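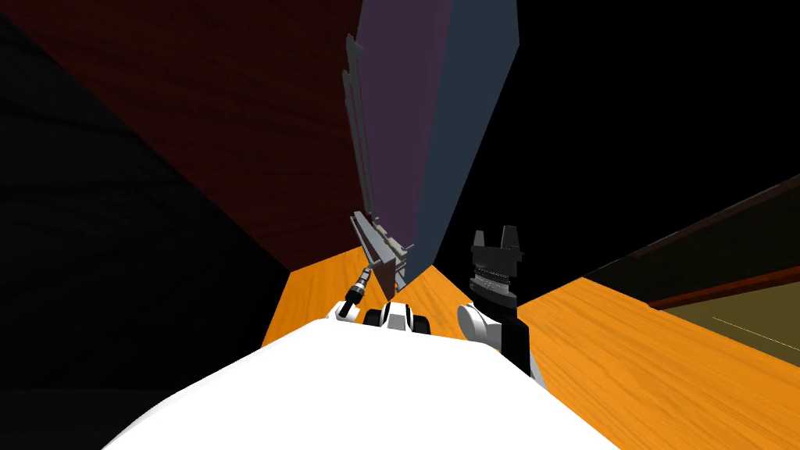 VORHOLM, August 11, 2020. Kallwood Mutual will begin selling equipment breakdown insurance to small businesses in September. The new policy, called Kallwood Equipment Cover, pays to repair or replace machinery that fails from a mechanical or electrical cause inside the machine itself. Standard commercial property policies usually leave this kind of loss out. It applies to refrigeration units, boilers, air compressors, printing presses, computer-controlled saws and handling equipment. Tools that are changed as part of normal use, such as blades and drill bits, are not covered.

The policy will be available to businesses that already hold a Kallwood property policy and to those insured elsewhere. It will be sold through Brongate, the company's broker network, which has 260 offices.

Kallwood sent a questionnaire to its commercial customers last year and received 1,677 replies. Many owners believed that their property policy would pay if a motor burned out or a control board failed. In most cases it would not. Property insurance responds to outside events such as fire, wind and burst pipes. A bearing that seizes during an ordinary shift is a different type of loss.

"We kept getting the same phone call," said Engelbert Oberholzer, head of commercial insurance at Kallwood. "A bakery loses its walk-in cooler over a weekend, the owner files a claim, and we have to explain that the building policy doesn't respond to a failed compressor. We wanted to have something to offer before that call."

Customers can choose between two levels of cover. The basic level pays for parts, labor and the cost of a temporary replacement while repairs are made. The extended level also pays for lost income and for stock that spoils as a result of the breakdown. The deductible is $2,000 per claim at either level. Lost income payments start on the second full day that the equipment is out of service.

Normal wear, rust and poor maintenance are excluded, and so are faults that the owner knew about when the policy began. Equipment that is leased can be included if the lease makes the business responsible for repairs. Customers will need to keep service records for each insured machine and provide them when they make a claim.

An inspection is required for boilers and pressure vessels before cover starts. Inspections will be carried out by Carhuamaca Engineering at no charge to the customer. For other equipment, an application form listing the make, age and purchase price of each machine is enough.

Existing Kallwood customers may add the cover at any point in their policy year, and the first premium will be adjusted to match the renewal date. Application forms are available from any Brongate office.

About Kallwood Mutual
Kallwood Mutual provides property, liability and commercial vehicle insurance to small and midsize businesses. Its head office is in Vorholm.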